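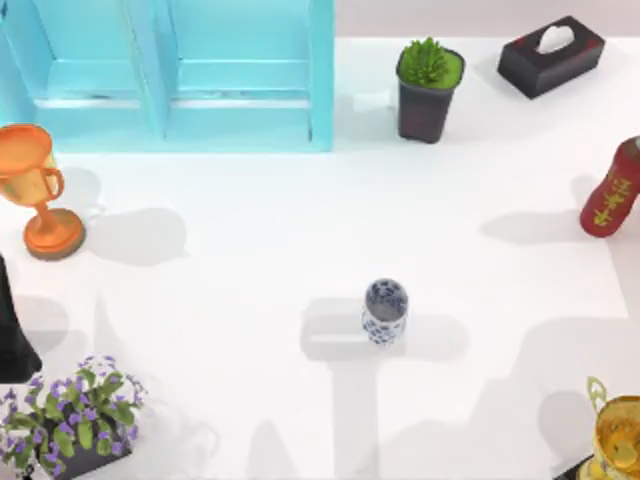 Robot learning | 2 min read

1/ February is finished and so is our first month of collecting examples in simulation. I promised to write what I learned, so I will try to do it in short pieces.

2/ The task is called "jar to shelf". One arm must take the small porcelain jar, the other arm may help, and the jar must stand upright in one of the two compartments of the blue cabinet. All the other objects are only there to disturb.

3/ We recorded 331 episodes. After checking I kept 317. Most of the others I removed because the operator stopped in the middle and thought for a long time. The policy learns this waiting too, and then it stands still in front of the jar like a person who forgot why he came into the kitchen.

4/ My plan was 300, so I am content.

38 likes · 6 comments

5/ The operators drive both arms by hand with the Pikeck controllers. These are light and pleasant, but the grip button is too sensitive for my taste. I put a small delay on it in the settings and the dropped jars became much fewer.

6/ Between episodes the script Dutinen changes the places of the objects. In the beginning I let it move only the jar. This was a mistake! The model learned where the cabinet is and did not look at it any more. Now the plants, the cups and the tissue box move also.

7/ Shadows: I almost switched them off to make the rendering faster. A colleague asked me to keep them, and I am glad that I listened. With soft shadows the first tests on the real table went better. I cannot yet prove it with numbers.

8/ One session is 30 minutes, then the operator must rest. In longer sessions the movements become lazy and the jar is put down too hard.

9/ Someone asked if the names of objects are in the data. Yes, each episode has one written sentence, for example "put the blue and white jar in the left compartment". I wrote them myself, so forgive the English.

10/ Next month: the gold cup, with its handle. I am a little afraid of the handle.

12 shares · 9 comments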